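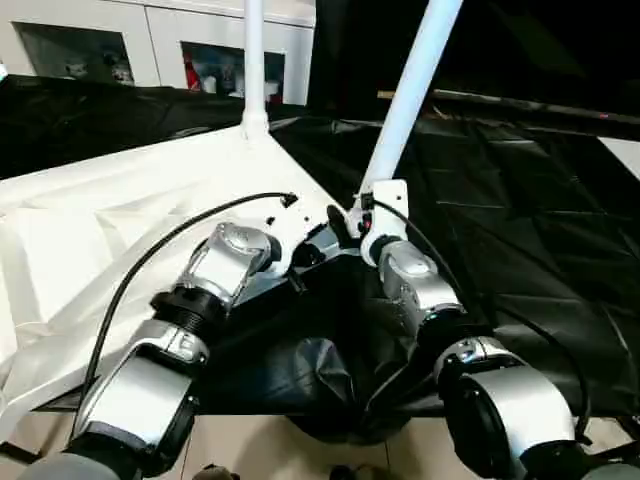
Up far too late last night and up again at half six, so forgive the handwriting (and the spelling, when I get round to typing this up for the website). The vote is done! Tedum is going in with Skedance under one council, and I still can't decide whether I'm pleased. I voted for it. I argued for it in the queue at the chemist's. And then when the result was read out I had a lump in my throat like somebody had sold the family dog.

The numbers first, before I lose the envelope I wrote them on. 3130 of us voted, 1635 for the merger, and 15 papers spoiled. I did the subtraction on the walk home and got 1480 against, then did it again in bed and got the same. So it isn't a landslide by anyone's reckoning. There were cheers from our end of the hall and quite a lot of coats being put on at the other.

I went down to the count with Muthoni Biwott, who has been cross about this whole business since it was first mentioned and was no less cross by ten o'clock. Her point, and I do see it, is that the leaflet from the district spent three sides on savings and one paragraph on who would actually sit on the new council. It's nine seats for Skedance and four for us. She says that four people can shout as loud as they like and still go home with nothing. I say that for as long as I've lived here we've had a council of our own that could barely fill its seats, and half the time you didn't get an election at all, just a notice on the board telling you who'd been let in unopposed. We had this conversation three times in one evening and enjoyed it every time, I think.
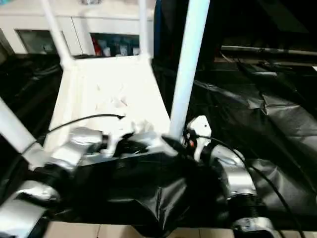 What I hadn't appreciated, never having been to a count before, is how slow it all is. You imagine a great flurry of paper and it's mostly people leaning over trestle tables with rubber thimbles on. They kept the For and the Against in separate trays and I found myself thinking that you could have run the whole thing out of that white cabinet in the photo, the one at the back with the two open compartments along its front, Yes in one and No in the other and the presiding officer's tea on top. The doubtful papers went off to a table by themselves and everyone craned. One person had written "neither, thank you" right across both boxes, which I thought was rather polite.

Now, the money. There has been a lot of muttering about the money. The campaign against put in for £2650 of spending, all declared, all above board as far as I can see, and most of it went on those orange boards along Sarine Road. Our side spent less and looked it. I heard a man say very loudly by the door that it had been bought, and I wanted to ask him who by, seeing as the side with the boards had just lost. I didn't ask him. I had a sausage roll in my hand and it's hard to be cutting with a sausage roll.

Eftychia Lambrakis spoke after the result. She led the campaign against, and I'd expected something bitter, but she was very good. She said she'd be standing for one of the four Tedum seats and that anybody who had voted the other way was welcome to vote for her anyway. I might! I've spent all autumn being told that if you were for the merger you didn't care about the village, and if you were against it you were living in the past, and I'm so tired of it. People I've known for years went funny with me over the garden wall. It was a question about who looks after the playing field and the bus shelters and how much goes on the council tax for it. You'd have thought we were being asked to hand over the firstborn.

And some of it was nasty, I'm not going to pretend otherwise. Somebody put it about that Kaushik House would be sold off the minute the merger went through. It was in the agreement in black and white that it couldn't be sold for as long as the lunch club uses it, and I photocopied the page and took it round, and people looked at the page and then told me it would be sold off. I don't know what you do with that. I came home and cleaned the oven.

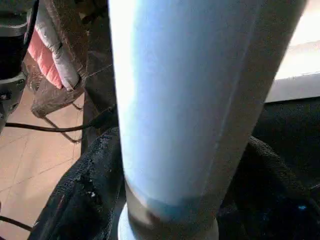
Pale blue, going nearly white on the side where the light gets it.

Mum rang at lunchtime wanting the result, and then wanting to know who had been there, and what they'd had on. She remembers the last time this came up, when she was newly married, and says it was exactly the same row with different hats. They never got as far as a vote then. The district lost interest and that was that. She thinks we'll all have stopped noticing within a year, apart from the bins, and the bins were never the parish's job in the first place (I must have said that sentence on every doorstep between the church and the ring road).

I had a bit of a wobble after she rang off. I got out the old minute books I'd borrowed for the history evening and read some of them at the kitchen table. Pages and pages about a stile. Two meetings on whether the pond should have a rail. It's very small stuff, and somebody sat up in the cold and wrote all of it down, and I'm not sure a council with thirteen people on it and a proper office is going to give two meetings to our pond. Muthoni would say that's just what she's been telling me. I shan't ring her and give her the satisfaction until tomorrow.
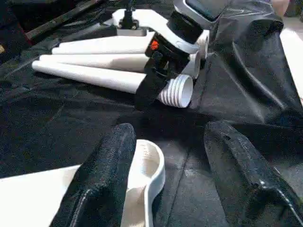 What happens to the old parish council now?

It carries on as it is until the new one is elected in May, and it can still spend on anything already in this year's budget, but it can't take on any new leases or sell any land.

I copied that out from the notice because three separate people have asked me today and I gave the first two of them the wrong month. Must go back to the woman at number six and put her right.

Still to do: return the minute books, take the poster out of the front window, find out when nomination papers have to be in. Not for me. Well, I'd like to know the date, anyway. There are four seats and I can think of Eftychia and two others who'll want one, and after that I run out of names. I had another look at the form before supper and you need a proposer and a seconder, and I've put it behind the clock for now.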